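From: Mavis Kapoor
To: Grernell Shire discussion list
Date: October 3, 2019
Subject: Re: [grernell-list] Visitor profile for the shire, draft for comment

Tsung-han wrote:

> Hi all, the draft profile is on the shared drive. It runs to two pages. Main points: Grernell has a population of 1,432 and sits between the Wositz Range and the coast at Price Inlet. The climate is mild all year. The main crops are stone fruit and macadamias, and the region is known for its lookout walk, which is enjoyed by 3,000 visitors each season. I'd like to send it to the Randura people so it can go in their regional guide. Comments welcome, but please keep them short, as we're close to the deadline.
>
> Tsung-han Kuo

Thanks Tsung-han. I'll try to keep it short and I already know I won't.

I've read both pages twice and I have doubts about a fair bit of it. I'm not against having a profile. I'd just like it to describe the place I live in.

Start with the population. Where does 1,432 come from? If it's the whole shire, including the properties out past the weir, then say "the shire". The way it's written, a reader will think that's the town. The figure on the old sign coming in from the south is 817, and I'd believe that for the town proper, though the sign has been there a long time and I wouldn't swear to it either.

"Mild all year" I can't let through. We had frost on the lower flats well into spring, and Chih-ming lost most of the blossom on his early peaches. Anyone who has stood at the inlet in a westerly would laugh. Could we say that the coast is mild and the valley gets frosts? It's one more line. 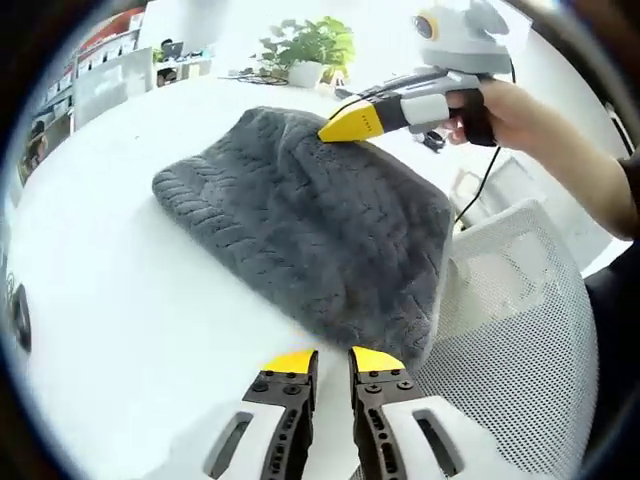
Is there still a macadamia industry in the shire worth calling a main crop?
There are 6 growers left by my reckoning, most of them small, and far more land is under cattle, which the draft doesn't mention at all.

I did ask Aishwarya Reddy about this at the packing shed and she said the same. The nuts look good in a guide, I understand that, but a person driving in from Randura will go through paddock after paddock of cattle before seeing a single tree. Put the cattle first, stone fruit second, and nuts after that. If someone has proper figures by area, let's have them and I'll happily be corrected.

Now the lookout walk. I don't know how anyone arrived at 3,000 visitors a season. There's no counter on the track. There's a book in a tin box at the bottom, and half the entries in it are from the same family. It may well be 3,000. It may be a third of that. If the number came out of the old grant application then I'd leave it out altogether, as I remember that one being put together in a hurry.

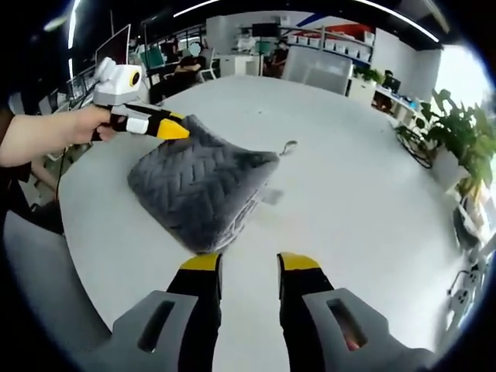

The other thing about the walk is that the draft says it has "views of the range and the ocean". From the top platform you get the ocean, on a clear day. You get the range only if you carry on to the second saddle, and that section was closed after the slip and I haven't heard that it's open. Has anyone been up lately? Wing-yan, you go more than most of us.

A few smaller things while I'm here:

– The river is spelled two ways, once on each page.
– The hall wasn't built by the timber company. They gave the land. The building was paid for by subscription and the names are on the board inside the door.
– "Bustling harbour" for Price Inlet. There's a jetty and a ramp. I'd say "small harbour" and even that is generous at low tide.
– The bus to Randura doesn't run on public holidays, and those are exactly the days visitors will want it.

I know the reply will be that this is only a guide and every other shire puffs itself up too. Perhaps so. But people ring the store when the guide is wrong, and it's the store that has to explain there's no ferry. (We had a ferry in the last edition. I still don't know who put it in.)

Could we hold it back until someone has checked the population and the state of the upper track? If the deadline really is fixed, then I'd sooner send one page we're sure of than two we aren't. I can mark up the second page tonight and put it on the drive next to yours – I won't write over your copy.

Mavis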